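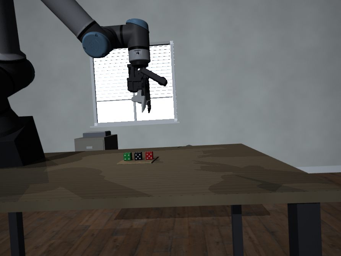 The gripper above three dice in the simulation environment used by the student teams. Image: Bruva

July – Bruva, the training center for young technicians, has opened registration for the second edition of its student robotics competition, the Memon Cup. The competition is organized together with the software company Miteck and is open to school and college teams of two to four students.

In the Memon Cup all the work is made in simulation. Each team receives the same virtual room with a robot arm, a table and a set of small objects, and must write a program that picks the objects and places them in the order asked by the jury. The starting task uses a green, a black and a red die. In the later rounds the positions are changed and the teams do not know them before.

"Many schools have good students but they have no money for an industrial robot," says Irfan Orakzai, coordinator of the competition. "With the simulation they can make mistakes the whole evening and start again the next morning. We want that they learn to test their work with patience."

In the first edition 52 students took part, in 14 teams. This year the preparation course has 12 lessons, which are given online in the late afternoon, and a new lesson about gripper control was added after the requests of the teachers.

The winning team will receive 1,000 euros for its school laboratory and a one-week visit at the Bekero workshop, where the students will try their program on a real arm.

Participation is free of charge. Teachers can register their teams until the end of July with the form on the Bruva website. The rules and the practice files are sent by email after the registration.

Press contact: Bruva, Communication Office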